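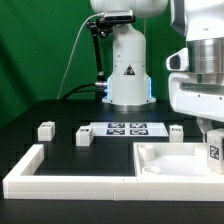

I had wanted to see how people collect examples for a learning system ever since I started reading about robot arms that pick things up on their own, and in February I finally got the chance. Plivent, a small automation outfit in Ullbridge, opened its doors for an afternoon, and I signed up the minute the page went live. Most of what you read about this subject is charts and big claims. I wanted to see the tables! And the tables are great. The one I kept going back to has a black top and a bright green backdrop, with two white arms sharing the space, a depth camera clamped to the base column of the farther one, and little white cubes sitting next to a sheet of those square black-and-white markers that a camera can find easily. I could have stood there until they turned the lights off.

The visit started with a short talk in the front room (coffee, folding chairs, a projector that took its time waking up). Our guide kept it simple, which I appreciated. The system they are training is called Trutodeo, and it learns from demonstrations. A person moves an arm through a job, the cameras and the arm's own sensors record everything, and that run becomes one example. Do it again with the pieces in different spots and you have another one. Nothing about it is fancy when you say it out loud, but I had never quite understood how much plain, patient handwork goes into it.

Then we went through to the back. The visitors were split into 2 groups, and mine got the collection area first. The guide explained a run from start to finish. The operator checks a card that says where the pieces should go, sets them out, steps back, starts the recording and does the task. Afterward the run gets a mark: good, usable with a note, or failed. I asked if the failed ones go in the trash and was told no, they keep them in a separate folder, and somebody goes through that folder every week. A near miss can be worth a lot when they are trying to figure out why the learned version of a task keeps going wrong in the same place.

A shift is 64 runs. That sounded easy to me until I had a turn on the practice station, where visitors were allowed to guide a smaller arm by hand and pick up a foam block. I needed 3 tries. The first time I came in too low and shoved the block sideways, and the second time I closed the gripper on nothing, with great confidence. When I got it on the third I may have cheered. What surprised me was how slow and smooth you have to be. Everything you do gets recorded, so if you wobble and correct yourself, the wobble is in the example too. One of the operators told us she can recognize her coworkers from their playback alone, by the way they approach a piece.

We also heard a fair bit about the markers. They give the software fixed points to measure from, so that what the camera sees can be lined up with where the arm thinks it is. If a camera gets bumped, even a little, the numbers stop agreeing and the whole day can be spoiled. They check it every morning before the first run and again after lunch. A man in our group who works in printing wanted to know what paper they use, and that turned into a long side conversation about glare and flat surfaces. I enjoyed that more than I expected to.

The second half was at the screens, where the runs are looked over. You can scrub back and forth through a recording with the camera view on one side and the joint positions drawn as lines on the other. We watched a learned run next to a human one. The learned one hesitated over the piece for a moment before going down, and the room went very quiet. Then it got the grip and everyone started talking at once. Our guide was careful to say that it does well on layouts close to what it has been shown and gets shaky on the rest, and that the cure for now is more examples with more variety. I liked hearing it put that plainly.

A few practical things if you are thinking of going. The tour takes the whole afternoon, and there are 40 places, so sign up early. Parking is behind the Kocsis building next door, and the entrance is on the side street, not the main road. Wear comfortable shoes, as there is nowhere to sit once you leave the front room. Photos were fine at the tables but not at the screens. The practice station had the longest line by far, so go there first if your group has a choice.

They are planning another open afternoon later in the year with a new task on the tables, and I have already asked to be put on the list.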